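4.2 Collection of demonstrations

All demonstrations of the tidying and sorting tasks were recorded with hand-held grippers. The operator holds the tool, carries out the chore at a normal pace, and a camera on the tool records the view over the jaws. Because no arm is involved at this stage, a session can be run in any room with enough floor space to walk between the pick-up point and the drop-off point.

We recorded 410 demonstrations at the Stosbridge site and used 50 of them for validation. The operators were 14 adults who had not worked with robots before. Each was given a short practice period, and those recordings were thrown out. Seung-woo Na checked the remaining clips and removed the ones in which the jaws left the view of the object for more than a few seconds. Lighting was left as we found it, with ceiling lights on, and people were free to move through the background while recording went on. 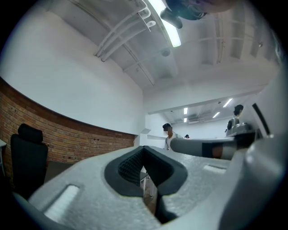 Figure 3. View from the camera on the hand-held gripper. The black V-shaped jaw opening is at the center, with the room and several people behind it.

The wide field of view has a cost. Straight lines near the rim are strongly bent, as the brick courses on the left of Figure 3 show, and the gripper itself takes up a large share of the pixels. We tried masking the housing before training and saw no clear gain on the validation set, so the results in Section 5 use the unmasked images.

The policy was then run on a Deltico arm fitted with matching jaws. Over 600 trials it did well on picking up single rigid items from a clear surface. It did poorly on cloth and on items that touched each other, and it rarely recovered after a failed first grasp. Operators doing the same chores by hand-held gripper made similar first mistakes but corrected them within a second or two. Most of the gap between the human and machine results comes from these corrections.

We would not call the system ready for household use. On the shop-floor version of the task, where parts arrive one at a time in a known area, a supervisor could leave it running and step in when it stopped. The Grokov baseline needed help more often under the same conditions, mainly at the drop-off point, where it tended to release too early.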